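Pimus Household Word List
README, release 2

Pimus is a list of everyday English nouns with plain definitions, built for spelling checkers and reading-level tools. It holds 330 headwords in one tab-separated file. The wording was drafted by Branwen Ifans and checked by Sheyla Echeverri. Last updated November 12, 2020.

Files

pimus.tsv — headword, plural, definition, category
changes.txt — edits by release
pritchard.map — links from our headwords to the older Pritchard spellings

All files are UTF-8 with Unix line endings. The first row of pimus.tsv is a header. Empty plural fields mean the noun has no plural in common use.
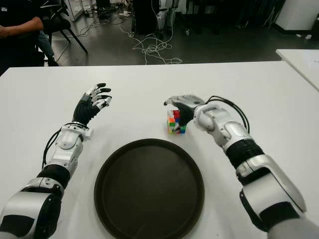 Categories

Each headword has exactly one category. Kitchen is the largest, with 86 entries. Furniture has 46. A word that fits two categories goes in the one where its first sense belongs, so "board" is under Furniture and "glass" is under Kitchen. The second sense is dropped.

Definitions stay within the list's own vocabulary plus the function words given in changes.txt. Circular pairs are allowed only for color terms.

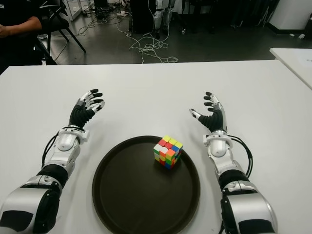
Known problems

Compound nouns are handled unevenly. "Teapot" is closed, "tea towel" is open, and "egg-cup" still has the hyphen it had in the Pendell draft. The loader in Grorergate treats a hyphen as a break and will report two words. Strip hyphens before loading, or use the map file.
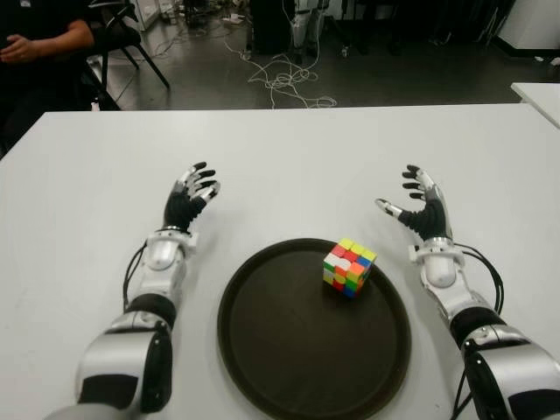 Definitions for Furniture were rewritten in October. The old entry for "table" required four legs, which ruled out pedestal and wall-mounted types. The new one asks only for a flat raised top used for work or meals, and a plain white table like this one passes on its surface alone. "Desk" and "bench" have not been revised and still mention legs.

Reuse

Free for any use with credit to the Pimus word list. Send corrections to Sheyla Echeverri with the headword, the release number and the proposed wording. Changes to plurals need a printed source.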